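Kiani Retirement Planner: Set-up Guide
Section 4. Building your first retirement income plan
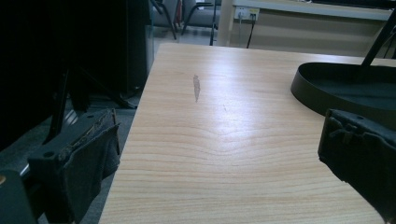
Before you begin

Welcome to the fun part! By now your Kiani account is open and your profile is filled in, so you're ready to see what your savings could look like as a monthly income. Most people get through this section in one sitting, and you can save and come back at any point.

Have these to hand:
- your latest statement for each retirement account
- your Social Security estimate
- a rough idea of what you spend in a month (a bank statement works great)

Note: Kiani reads balances from Jodard and Vivel accounts directly. Accounts held anywhere else need to be typed in, and step 3 covers that.

4.1 Add your accounts

1. From the home page, select Plans, then New Plan. Give the plan a name you'll recognize later. "Retire at 65, stay in the house" beats "Plan 1" every time!

2. Select Link Account and choose Jodard or Vivel. Sign in when the provider's page opens. Your balance shows up on the plan page with a green check next to it.

3. For any other account, select Add by Hand. Enter the balance, the account type and the date on the statement.

Caution: Choose the account type carefully. A Roth account and a traditional account with the same balance will give very different after-tax results, and Kiani can't spot a mix-up for you.

4. If you're planning as a couple, switch on Two People at the top of the page and repeat steps 2 and 3 for your partner's accounts.

4.2 Enter your income and spending

5. Open the Income tab. Type in your monthly Social Security estimate and the age you expect to claim. In our sample plan, the benefit is $2,287 a month.

6. Add any pension or part-time work. Each one gets its own start and end date, so you can show a few years of easing out of work – a lovely option to play with.

7. Open the Spending tab and enter one monthly total. The sample plan uses $3,000. If you'd like more detail, select Split and Kiani gives you 23 categories to fill in. Leave blank any you don't need.

Note: Enter spending in today's dollars. Kiani adds inflation on its own, and adding it yourself would count it twice.

4.3 Run the plan

8. Select Run. The chart draws your income year by year, and a score appears in the top right corner. The sample plan scores 83, meaning the money lasted to the end of the plan in 83 out of every 100 test runs.

9. Drag the retirement age slider a year or two either way and watch the chart redraw itself. Go ahead and try a few ideas! Nothing is kept until you select Save.

10. Select Save, then Set Review Month. The default is November, and you can pick any month you like.

Caution: The score is an estimate based on the figures you enter. It isn't a promise and it isn't tax advice. Talk to your planner before you move money or claim a benefit.

If a linked balance looks wrong

Select the account, then Refresh. If the old figure is still there, unlink the account and repeat step 2 – your other entries stay put. Balances that still don't match can be reported to Plarkon support from the Help menu.

Next: Section 5, Comparing two plans side by side

Guide updated Sat 10 June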